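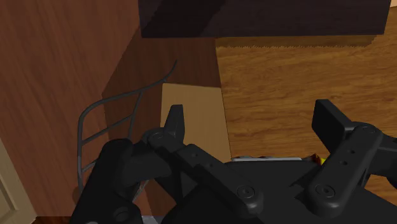
3.2 Wood tone and the sense of a settled home

We were delighted by how much people had to say about wood! Over 1100 residents of Minden answered our survey, and 22 of them invited us in for a longer talk in November. Gavrilă and Mihăilă had argued that matching furniture makes a room feel finished sooner. Our interviews point to a richer story – many residents spoke most warmly about rooms where the tones had piled up over the years, with a dark inherited cabinet next to a pale new shelf.

Figure 3. Share of residents who call their living room "ours," by number of wood tones (one, two, three or more).

The share rises with each added tone, and the rise is steepest among people who had lived at the same address for 20 years or longer. Renters show the same pattern, only weaker. We coded 3952 remarks with the Kollik scheme, and the word "warm" came up far more often for mixed rooms than for matched ones. Age of the building made little difference, which surprised us and opens up a lovely question for Section 4, where we turn to textiles.

14 shares | 3 comments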